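Minutes of the Bremau House tidy-up and waste group, November meeting

Held in the ground floor office, after lunch. Started at 2, a few minutes late while people found chairs.

Present: the whole group, plus two newcomers from the Gollen side of the building (very welcome!).
Apologies: one, received by email.

## 1. Minutes of the last meeting

Agreed with one change. Under "Kitchen" the fridge clear-out was put down as weekly and it should have said fortnightly. The group did like the idea of weekly, though, and it will come back on a future agenda.

## 2. Matters arising

- The broken peg rail by the back door has been mended and is taking coats again.
- Labels for the tea cupboard: printed, stuck up, much admired.
- The lost stepladder was in Salazar's store room all along. It is now back under the stairs and has "Bremau" written on both sides.
- Still no answer on the dripping outside tap. To be chased again.

## 3. Bins on the office floor

This took up most of the meeting, and happily so. There was a lot of praise for the yellow-lidded bin. It is easy to find, people coming in from other floors spot it straight away, and the lid opens right back so both hands are free for the bag. The group would like the same sort on the first floor as well.

Several members said they had found liners changed in a hurry, with the new one pushed down at one side and the other side left to slide in under the first heavy thing thrown away. It was agreed that whoever takes a full bag out also puts the new one in, and takes the extra minute to open it out before closing the lid.
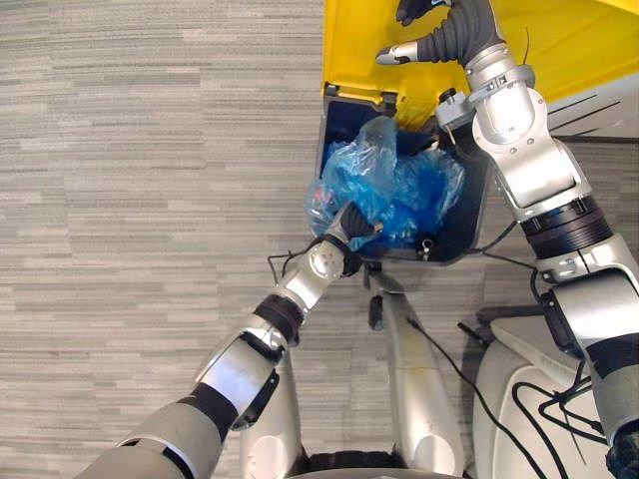 The discussion then moved on to what goes in. General waste only, please, so no paper and no cans, and batteries must go in the tub at reception. There was a good suggestion that cups should be emptied in the sink first. A half-full coffee makes the bag miserable to carry and it was felt that the carpet by the lift has seen enough of it. Everyone was in favour.

One of the newcomers asked whether small bits from desks (pens, clips, wrappers) could be tipped straight in. Yes, as long as there is nothing sharp. Broken glass is to be wrapped and handed to the front desk.

**Agreed:** one short notice on general waste, in large type, to go on the wall near the bin. No lists on the lid itself – the group likes the lid as it is.

## 4. Blue bags

The order from Cloliline has arrived: 518 bags in all, which should see the building well into next year. The group was delighted with this after the gap in September, when people were bringing bags from home in every size going.

The new bags are see-through enough to give you an idea of what has gone in, and members who had used them on other floors were very keen on this. A quick look before tying up could save a lot of rummaging for lost keys and security passes.

There was a lively talk on how to lift a bag. The way favoured by most is to gather the neck first, hold it tight in one hand and bring the bag straight up. Dragging it over the rim was thought to be the main cause of splits. A twist before the knot was also recommended, and one member offered to show the twist to anybody who wanted to stay on afterwards. Five did. 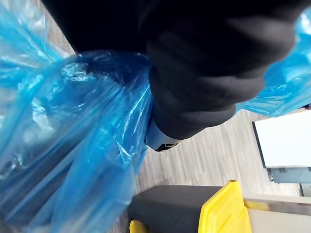 *Item 4: blue bag held by its gathered neck, over the grey floor.*

Storage was settled quickly. Rolls will live on the second shelf of the stationery cupboard, with a spare roll in the kitchen drawer. The first floor will take its share this week. If the last roll is opened, please write it on the whiteboard so that the next order can go in before we run out.

It was asked whether we should go up to a thicker bag. The price from Cloliline came to £67 more on the same order. The group decided to stay as we are and see how the lifting advice goes down. To be looked at again in spring.

**Agreed:** stay with the present bags. Lifting advice to be added to the welcome sheet for new starters, in no more than a few lines.

## 5. Floor and carpet

Thanks were given for the state of the grey carpet, which is looking splendid after its clean. The streaky pattern hides a great deal (perhaps too much, it was said) and crumbs near the bin are easily missed. The small sweeper is kept behind the door and anyone may use it. It needs emptying after use, which has been forgotten more than once.

Things left on the floor beside the bin were raised again. If it won't fit, please take it down to the yard, or put a note on it saying who is coming back for it. A box stood there for most of October with each of us thinking it belonged to someone else.

**Agreed:** floor around the bin to be kept clear overnight so that the cleaners can get in properly.

## 6. Plates and lunch things

A happy item to follow. Plates are finding their way back to the kitchen far more often than they did in the summer, and the rack is full most afternoons. There are now 18 plates in the cupboard, enough for the shared lunch with Gollen without having to borrow.

Members were asked to scrape plates before bringing them through. The group also wondered about a second rack for the windowsill, and one has been offered from home at no cost. Accepted with great pleasure! 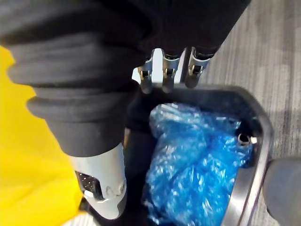 ## 7. Any other business

- The shared lunch will go ahead at noon, in the big room. Bring a dish if you can, and a serving spoon with your name on it.
- Salazar have asked to copy our bin notice for their corridor. Gladly agreed, once we have written it.
- Could the kitchen radio be turned down during calls, please.

## 8. Actions

- Write and print the general waste notice.
- Add lifting advice to the welcome sheet.
- Carry the first floor's share of bags upstairs.
- Ask for a price on another yellow-lidded bin.
- Chase the outside tap.
- Bring in the second plate rack.

Next meeting to be fixed once the shared lunch is over. Closed at 3.15, with cake.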